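Sillow cell 4, parts rack and arm: weekly check

Work top to bottom. Comments are from the last round and are kept because they were true then too.

1. E-stop pressed, arm goes limp, reset takes. OK.
Comment: Press it properly. A firm look is not a test.

2. Hand indicator ring green before anyone reaches over the rack. OK.
Comment: Any other color, write down the color. "Funny" is not a color.

3. Fingers open and close fully, 8 cycles, no clicking. OK with remark.
Comment: Slight click on cycle 7. Gone on cycle 8, naturally. Reported to Hermans, who asked if we could make it click again.

4. Arm covers tight, wrist to elbow. OK.
Comment: Wipe them while you're there. They show every thumbprint, and we know whose thumbs.

5. Rack casters locked, rack on its floor tape. FAIL, fixed.
Comment: Rack was more than 4 inches off the tape. The arm believes the rack is where we said it was. It's trusting that way.

6. Sensor seated on the top shelf, cable clear of the arm's path. Watch.
Comment: Cable still hangs over the front of the shelf. Clip ordered from Ondari in July, order 727. Until then, look before you start a run.

7. License plate frame on top shelf, nothing else in the pick area. OK.
Comment: Coffee counts as something else.

8. Slow pick, one person at the stop button, hand lined up over the plate frame before closing. OK.
Comment: If it misses, stop and redo item 5 before you call Voda. They will ask about item 5. 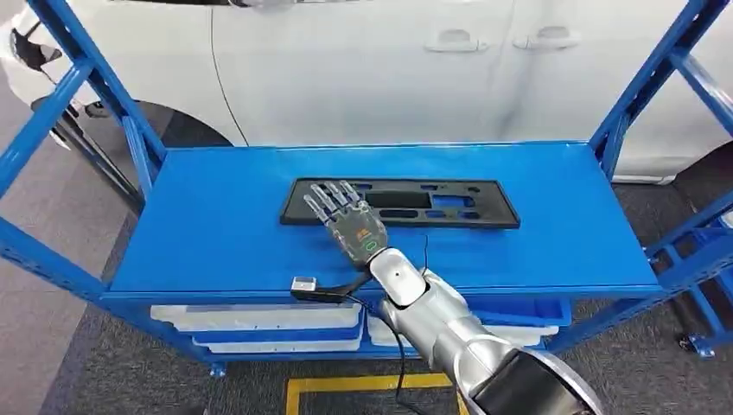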